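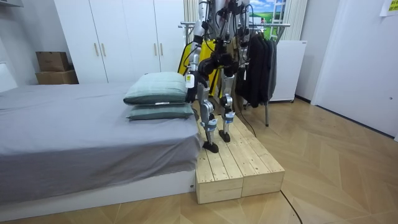
Bindumholm Bedside

Whole-body control episodes for a humanoid robot working from a raised deck next to a bed. The set goes with our results on balance during long reaches.

Contents
116 episodes, split by task: 41 pillow placing, the rest sheet smoothing. Each episode has joint positions, foot contact estimates and fixed-camera video.

Method
The policy plans the hands first, then solves for the hips and knees with both feet held in place. Stepping is turned off – the deck is too narrow for the current step planner.

Known problems
Foot contact is unreliable in 6 episodes, listed in bad_contacts.txt. Wrist torque was not logged before November.

Splits
Use the 4 folds in splits/ if you want to compare with our numbers.

Contact
Friederike Thiele (data), Pongsak Boonyarit (controller)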